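Rhea Talavera
Notes on teaching a two-armed robot by remote control, in simulation. Thread, 1/12

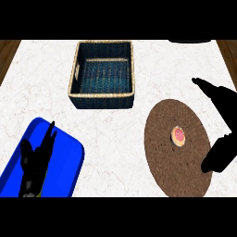 How many times do you have to show a robot the same task before it can do it alone?
It depends on how much the starting positions change. For our table-clearing task with small food items, 51 demonstrations got us a policy that mostly worked from one fixed layout. With the layout shuffled every time, we needed 167.

2/12
Setup for people who asked: two handheld controllers, one per arm. The trigger closes the gripper. I sit at a desk and watch the simulated table on a regular monitor. No headset. I tried one and my neck hurt after 5 runs.

3/12
The part I got wrong at first was speed. I drove the arms as fast as I could because I wanted more runs per hour. The policy learned my overshoots along with everything else.

4/12
Now I slow down for the last bit before each grasp and go at normal speed the rest of the way. Dimas Tjoa suggested it. Grasping got better with no other change.

5/12
Pauses are a problem too. If I stop to think with the gripper hovering, the recording is full of frames where the right action is "do nothing." The trained policy then hovers in the same place and sometimes never comes down.

6/12
So I plan the whole run before I press record. Which arm goes first, where it lets go, where it parks. If I hesitate in the middle I throw the run out.

7/12
Thrown-out runs: more than I expected. We have 669 recordings on disk across all the tasks and a good share are marked "do not train."

8/12
Melur Liew asked why we don't keep the bad ones as examples of recovery. We do keep some. A missed grasp followed by a clean second try is useful. A missed grasp followed by me knocking the item onto the floor goes in the bin.

9/12
Two arms are harder than one, mostly because of the arm you aren't using. My idle hand drifts and the idle arm drifts with it. I now rest that elbow on the desk.

10/12
Food items slide when you push them from the side. Come down from above, close slowly, lift straight up. Round ones are the worst because a small error in the wrist angle squeezes them out.

11/12
Operators differ. Bayu Purba reaches over things and I go around them. Training on both of us mixed together gave worse results than either one alone, until we wrote down one route per task and both stuck to it.

12/12
Next is the same task on the real arms at Lesusia, in October if the bench is free. I expect the grasps to need new demonstrations. Will post the numbers, good or bad.

Adding one more since it came up in replies: the controllers run through Stiko, our in-house software. It isn't public yet. Gilang Ong is cleaning up the recording part first.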